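Mindstead — recogida de mesa
Ficha del conjunto, versión 5
Responsable: Nesrin Bilgin
Última revisión: 11 de octubre de 2026

Contenido

Mindstead reúne escenas cotidianas de mesas con restos de merienda: envoltorios de aperitivos, cartones impresos, paños y manteles de tela. El tema es la recogida, desde que se aparta el primer envoltorio hasta que el mantel queda libre para sacudirlo. Hay 500 secuencias, repartidas en 9 carpetas según el mantel utilizado.

Los objetos se dejan sobre la mesa sin orden fijo. Los envases conservan su impresión original, en varios idiomas, y no se ha borrado ninguna marca. Los paños pueden estar doblados, enrollados o hechos un bulto.
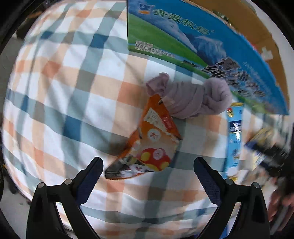
Los manteles de cuadros van en la carpeta Geltora y los lisos, en Imen. Kırmızıgül guarda los estampados de flores, que se añadieron en abril y todavía tienen pocas secuencias. Las carpetas restantes llevan solo un número.

Etiquetas

Cada secuencia tiene un archivo de texto con el mismo nombre. La primera línea indica la carpeta; las siguientes, los objetos, uno por línea. Se usan estas categorías:

envoltorio: bolsa o paquete flexible, lleno o vacío
cartón: caja o envase rígido con impresión
paño: tela suelta que no cubre la mesa
mantel: tela que cubre la mesa
otro: todo lo demás

Un paño que toca un cartón o se monta sobre él se etiqueta aparte. Las arrugas del mantel no se anotan. En las primeras versiones sí se hacía, pero dos personas rara vez coincidían y se retiró el campo.

Limitaciones

Los envoltorios brillantes dan reflejos y a veces no se lee el texto. En ese caso se deja la categoría y se omite la marca — no hay que deducirla por el color. Faltan vajilla y cubiertos, que están previstos para otra entrega.

Correcciones

Los errores de etiqueta se envían a Nesrin Bilgin con el nombre de la secuencia y la línea afectada. Se admiten envíos de hasta 3.000 líneas en un solo archivo de texto, codificado en UTF-8.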